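4. Setting up the utensil holder

Before you start: clear a spot on the table, cloth can stay on. Holder weighs 380 g empty so it moves around if you bump it. Max load 1,140 g. Don't go over.

4.1 Wash the holder in warm water, mild soap. Rinse. Shake out over the sink.

4.2 Dry with a tea towel, then leave it upside down on the rack till the mesh is fully dry. Water sits in the bottom corners, check there.

4.3 Stand it flat on the table, at least 80 mm in from the edge.

4.4 Chopsticks go in one at a time or in pairs, patterned ends down, light tips up. Lower them, dont drop them.

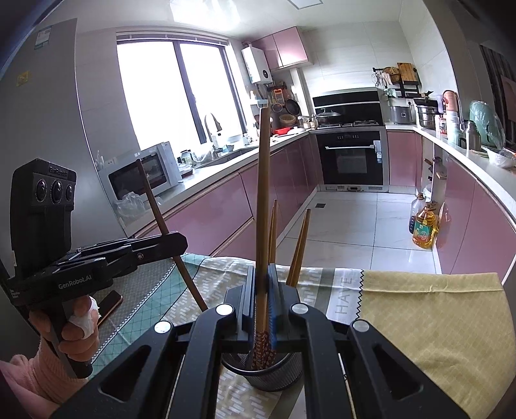
4.5 Leave a bit of room round the bundle. If a stick won't lift out without dragging its neighbour, too full. Take a few out and put them in teh drawer.

4.6 Long cooking chopsticks last. Lean them all the same way, otherwise they cross and jam.

Note: wooden sticks must be dry before they go in. Damp ones go mouldy at the bottom end first. Any grey or black colour, toss the pair.

Caution: holder is not for knives or skewers. Keep it off the stove and out of the microwave. Not dishwasher safe on the hot cycle, finish will lift.

Replacement base mat is part 441, order through Vellmont. Colour may vary. For missing parts ask for Shirley Fehr, mornings only.

Next: 4.7 Weekly cleaning, see over.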